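Teltthorpe Adult Learning – Everyday Cooking, Level 1
Handout 3: Cooking in a small electric pot

Bring this handout with you, along with a pen and a container with a lid. Aprons are in the cupboard by the door. Read sections 1 to 3 before the session, as we start cooking at ten past the hour. 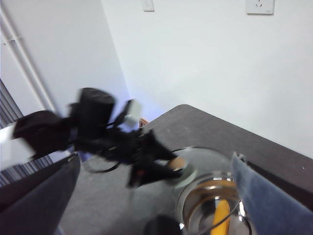
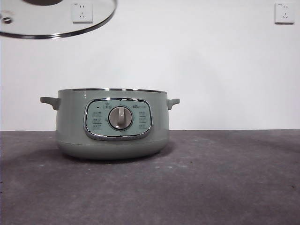 The electric pot, control panel to the front.

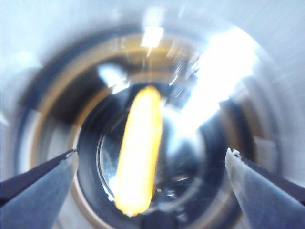 Page last changed: June, by the course office

1. What the pot is for

An electric cooking pot does the job of a saucepan and a hob in one. It suits people who have one ring, a shared kitchen or no hob at all. In this session we use it for boiled corn and for a plain corn soup. Later in the course we use the same kind of pot for noodles, rice porridge and a small stew.

It is not a pressure cooker. The lid is glass and rests on the rim, and it can be lifted while food is cooking. Lift it away from you so that the steam goes towards the wall.

2. The controls

The green pot has one knob in the middle of an oval panel, with three small printed symbols down each side. The labels are in Chinese, so use the sheet taped inside the cupboard door, where each setting is given in English. For this session you need only the boil setting and the simmer setting.

Other pots differ. If you have one at home, bring the instruction booklet and we will go through it with you. The Darnemura pots on the back bench have push buttons and switch themselves off after a set time. The green one must be turned off at the knob and then at the wall.

Before you switch on:
Check that the outside of the pot and the base are dry.
Put the pot on a flat surface, well back from the edge.
Keep the flex away from the sink.
Put the water in first. Never heat the pot empty.

3. Bowls and cups

Set your bowls and cups out before you begin. Each bench has a clear glass bowl and a shiny metal cup. The bowl is for holding prepared food and the cup is for measuring and pouring.

Filled to the line, the cup holds 145 ml. It is a handy size for adding liquid a little at a time. It does get hot very quickly, so do not use it to ladle boiling water.

Do not pour boiling liquid into a cold glass bowl. Some glass is made to take it and some is not, and you cannot always tell by looking. Let the food cool for a few minutes first, or use one of the china bowls.

4. Boiled corn

For one person:
1 small cob of corn, husk removed
500 ml water
a pinch of salt, if you like it
a little butter to serve

Rinse the corn under the cold tap and pull off any threads that are left. Cut off the stalk end if it is long. A cob that is too long for the pot can be cut across the middle, but take care, as the core is hard. Use the large knife and keep your other hand flat on top of the blade.

Pour in the water, add the salt and put the lid on. Turn the knob to boil. When the water is bubbling, take the lid off and lower the corn in with tongs – do not drop it in. Put the lid back and cook for six to eight minutes, turning the corn once.

The kernels are ready when they are tender and a fork goes in easily. Turn off the pot, lift the corn out with the tongs and let it drain. Keep the cooking water if you are going on to make the soup.

5. Plain corn soup

For two small bowls:
500 ml liquid, made up of the corn water and fresh water
kernels from 1 cooked cob
1 medium potato, peeled and cut small
half an onion, chopped
one cupful of milk, using the metal cup
salt and pepper

Put the liquid, potato and onion in the pot and bring to the boil. Turn down to simmer and cook until the potato breaks up when pressed with a spoon. This takes ten to fifteen minutes, depending on how small you cut it. Add the kernels and the milk and warm through for 3 minutes. Do not let it boil again after the milk goes in or it may catch on the bottom.

Taste before you add more salt. If you want a thicker soup, crush some of the potato against the side with a wooden spoon. Metal spoons scratch the lining.

We use Sombatkul frozen corn when fresh cobs are out of season. It needs no boiling beforehand. Put it in with the milk and allow two more minutes.

6. Cleaning up

Unplug the pot and leave it to cool with the lid off. Wash the inside with a soft sponge and warm soapy water. The body must not go in the sink or under the tap. Wipe the outside and the panel with a damp cloth, going round the knob where soup tends to collect, and dry with a tea towel.

The glass lid can be washed in the bowl with everything else. Do it on its own and before the heavy things go in. Stand it in the rack, not flat on the worktop.

Dry the metal cups straight away to stop water marks.

7. To do before next time

Cook one of the two recipes at home, in a pot or in a saucepan. Write down how long it took and anything you changed.

Look at the rice or noodles in your cupboard and copy down the cooking instructions from the packet. We will need them for Handout 4.

If you missed this session, it is repeated in the afternoon at the Rerkevgate centre. Ring the office to book a place at a bench.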